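Elport Facilities Help Desk
Ticket: Card readers on second floor reject valid badges
Status: Resolved
Reported by: Anisa Sutanto, Records Office
Assigned to: Ridwan Pasaribu, Access Systems

Reported problem

Staff on the second floor of the Prurham building are unable to open the east corridor door with badges that work at every other entrance. The reader shows a red light and beeps twice. The problem was first noticed on 7 Jun 2023, shortly after the office opened. Badges issued before April are not affected.

Initial response

The requester was asked to confirm that the badges had not been reported lost or replaced. She confirmed that they had not. The door was placed on the daytime unlock schedule so that staff could enter, and the front desk was informed.

Investigation

The Curnex door controller was restarted from the management console. It came back online within two minutes, but the same badges were still rejected. Cabling between the reader and the controller was tested and passed. The reader was then exchanged for a spare unit, with no change in behavior, and the original reader was put back.

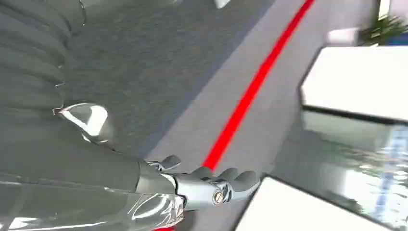 The event log was exported and sent to Hafiz Mangundap for review. He found that the controller had stopped accepting new badge records once its local table reached 4,000 entries. All 56 affected badges had been added after that point. The other doors run a later version of the controller software and do not have this limit.

Resolution

Expired records were removed from the table, and the controller software was updated to match the other doors. A full badge download was then sent to the controller and completed without errors. The requester tested eight badges at the door – all were accepted. The daytime unlock schedule has been removed.

Follow-up

Wahyudi Rahman will check the software version on the remaining Curnex controllers at the Magsi annex. Any unit found on the older version will be handled under a separate ticket. Staff who still see a red light should reply to this ticket and include the number printed on the back of the badge.

Closed by: Ridwan Pasaribu
Closure approved by: Tudor Enache

Contact the Help Desk | © 2023 Elport Facilities | Back to top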